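The first thing Siham Kanaan did with the old rooming house in Verkcombe was throw open all the windows. Two years on, her guesthouse has six rooms, a porch full of ferns and a breakfast I still dream about - sour cherry jam, warm rye rolls, butter by the slab!

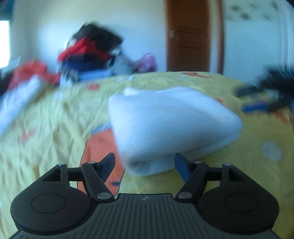

She bakes those rolls herself, nearly 40 on a busy morning, and neighbors wander in for the extras. Go in April if you can, when the orchard behind the kitchen blooms and supper moves outdoors.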